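Print this page | E-mail this page

Progress report to the Ingvarsson fund
Project: Prevari, small-part handling learned from examples
Reporting period: up to the end of September
Prepared by the Prevari project team, Stenmont

1. Purpose of this period

In our application we promised to build a first collection of examples from which the learning system can be trained to approach, grasp and lift a simple part. The plan was to do this fully in simulation before any time is booked on the real arm in Flallelcombe. We have kept to this plan.

2. What was collected

We have now 456 accepted examples. Each example is one complete attempt, guided by a person from the start position until the part is lifted from the table. The operator works with a hand controller and sees the simulated room on the screen. We store the joint positions, the opening of the gripper and the pictures from two views.

The task is kept simple on purpose. There is one part, a yellow cylinder, and its starting place is marked by a flat colored disc. Between examples the disc and the cylinder are moved together to a new place on the table, so that the system does not learn only one path. 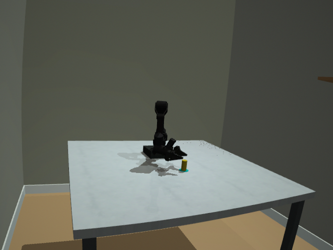
Room view: the simulated arm with its gripper low over the table, near the cylinder on its disc.

The examples were guided by 8 operators. We think it is important to have several persons, because each of them approaches the part in a different manner. Some come down slowly from above, others move low over the table from the side. At the beginning we wished to choose one manner and ask everybody to follow it. After discussion with the reviewer from your side we left this free, and we are thankful for the advice.

3. Quality check

Every example is played back once by a second person before it is accepted. An example is refused when the part falls over, when the gripper pushes the disc, or when the operator stops for a long time without moving. Refused examples are kept in a separate folder and are not included in the number given in section 2.

In the first weeks we had a difficulty with the view from the gripper. It was recorded with a small delay against the joint positions, and the training would have suffered from this. The delay is corrected, and 11 early examples were recorded again.

The gripper view is the one on which we depend most for the last part of the approach. The two fingers and the part are seen together in it, and the system must learn from this view when the part is well between the fingers and they can be closed. 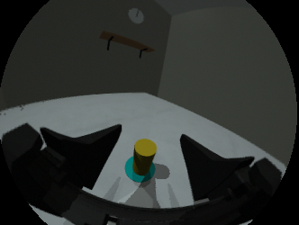 4. Deviations from the plan

There are 2 deviations to report. The second shape of part, a cube, was planned for this period and is moved to the next one. The time was used for correcting the delay described above. Also, the change of lighting between examples is not yet switched on. All the examples until now have the same light, and we expect that the system will be sensitive to this.

The budget is not affected by these changes.

5. Next period

We will begin with the cube and with changed lighting. After this, the first training run will be made on the complete collection, and the result will be tested in simulation at places on the table which were not used by the operators. The visit to Flallelcombe will be booked when this test is finished. We would ask you to confirm if the next report can be sent in the same form as this one.

Print this page | E-mail this page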